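Cuadernos de Economía Crítica Gelau -- lote completo

Ref. Jimska 14. Disponible, quedan pocos.

Material para grupos de lectura, seminarios y bibliotecas de sindicato. Salario, plusvalía, renta de la tierra, crisis. Textos cortos, letra grande, márgen ancho para apuntar. Traducción nueva de Ediciones Marchand, revisada en enero.

Contenido del lote:
14 cuadernos grapados
2 láminas plegables (circulación del capital, reproducción simple)
Índice de términos, común a todos

Formato: bolsillo. Papel ahuesado. Tirada de 2000 ejemplares, sin reimpresión prevista de momento.

No se venden cuadernos sueltos -- salvo el 3, que trae fe de erratas y se puede pedir aparte. Quien tenga la edición anterior: la numeración cambia, el antiguo 2 es ahora el 3. Ojo al citar.

Nivel: introductorio. No hace falta haber leido El capital. El cuaderno de la renta es más duro, mejor dejarlo para el final.

Envíos desde el almacén de Fliradmont. Pedidos de grupo, indicar dirección completa y persona de contacto. Devoluciones solo con el lote entero.

Ficha actualizada: 17 de septiembre de 2010

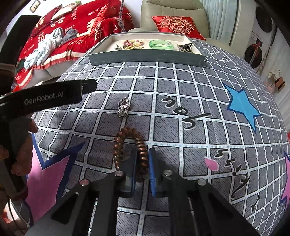
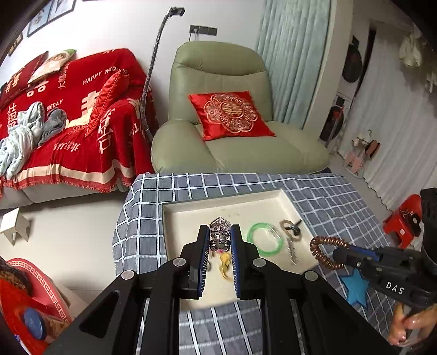
Sobre el mantel de cuadros: goma de pelo en espiral (primera foto); colgante calado entre las pinzas y llave en la bandeja (segunda).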